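I have a drawer of children's clothes that I call the museum. It holds the things bought a size up because they were reduced, the things bought for a wedding, and a pair of soft leather shoes from Lefèvre that my younger son wore for one afternoon before his feet moved on without them. I open it twice a year, in April and again when the clocks go back, and each time I come away a little more doubtful about the way we are told to dress children.

My present doubt concerns the capsule wardrobe. You will have met it. A child, we are informed, needs very few clothes, all of them in the same four muddy colours, all of them going with each other, all of them made well enough to be handed down. The grown-up version has been around for years and I have no quarrel with it. Adults stay the same size for long stretches and seldom sit in gravy. But the children's version has spread from the magazines to the school gate, and last winter a mother I like very much told me she had got her daughter down to 7 tops. She said it in the voice people use for having given up cigarettes.

I asked how often she ran the washing machine. Every night, she said.

That answer is the whole of my objection, really, but I'll spell it out. A small wardrobe is only small on the rail. The missing clothes have to be made up in laundry. A four-year-old can get through two tops before lunch and a third at a friend's house, and if you own seven you are never more than a couple of days from a child in a pyjama top. The articles never mention this. They show a row of wooden hangers with plenty of air between them and a linen smock in the colour of porridge, and whoever has to get beetroot out of the smock has been sent from the room.

Then there is the price. The argument goes that you spend more on each piece and save in the long run. I looked at the Tandby autumn range with this in mind, fully prepared to be won over. Their "starter capsule" for ages three to four comes to £377, before shoes and before a coat. It's nice stuff. The seams are flat, the cuffs turn back, and I'd be pleased to see any of it on a child of mine. But the long run, for a three-year-old, is until she is four. What lasts for years is the cloth. The child inside it doesn't hold still, and so the saving only turns up if there is a second child of the right size, born at the right end of the year, who is willing to wear oatmeal.

Mine was not willing. He wanted a tractor on it. I have noticed that capsule wardrobes hardly ever have a tractor on them, or a dinosaur, or anything that lights up at the heel, and I don't believe this is for the good of the planet. It's for the good of the parents' photographs. Children have loud and terrible taste and most of them enjoy it very much. My elder boy wore a lime green Underel fleece with a shark hood for the better part of 2 years, until his wrists stuck out of it. It cost very little, it went with nothing he owned, and I doubt any garment has ever been worked harder. By the rules of the capsule it should never have come into the house.

People who disagree with me say that too many clothes make for bad mornings. Fewer choices, fewer tears. I can see why that sounds right. My own experience is that a child who wants to make a fuss about a top will make it with two tops in front of him or with twenty, and that the fuss has more to do with being tired and having to leave. I'd want a good deal more than one tidy bedroom before I called it a method.

They also say that cheap clothes are bad for the world, and there I have no clever reply. A lot of them are. I once read a newsletter claiming the average child owns 1000 items of clothing by the age of twelve, with no word of where the number came from, and I don't believe it, though I can believe the true number would shame most of us. What I don't accept is that the answer is to buy a new, dearer, browner set of everything. The plainest way to buy less is to take what other people have finished with. It is also the least photogenic, as nothing matches and half of it has somebody else's name inked on the label.

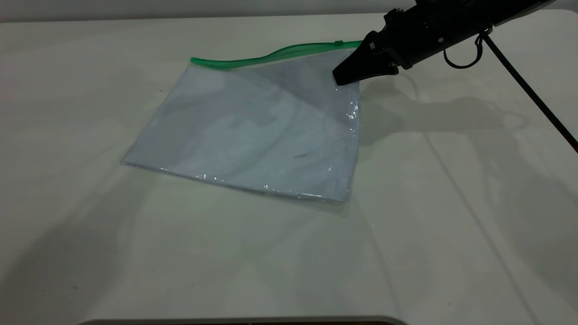

Rogelio Mangubat

Hand-me-downs come with their own nonsense, I admit. You get seven pairs of shorts and no trousers. You get a Starevska party dress with covered buttons all the way down the back, which takes almost as long to do up as the party lasts. You get things that were kept for best and so come to you as good as new, and things that were loved and come to you as rags, and the giver always apologises for the wrong ones. But the bag costs nothing, the child can tip it out on the floor and choose, and if the knees go you haven't lost a week's food money.

I would also defend the spare. Spare vests, spare tights, spare everything that sits next to the skin — buy more of these than any list allows, in whatever colour is going cheap. Save up for the coat and the shoes if you have anything to save. Wet feet and cold shoulders are what a child will complain about on a walk, and she will not complain that her leggings are the wrong shade of moss.

As for the museum, I went through it again this spring and took out a good half. The Lefèvre shoes I kept. My sister's baby is due in the autumn, and she has already told me she is only having neutrals.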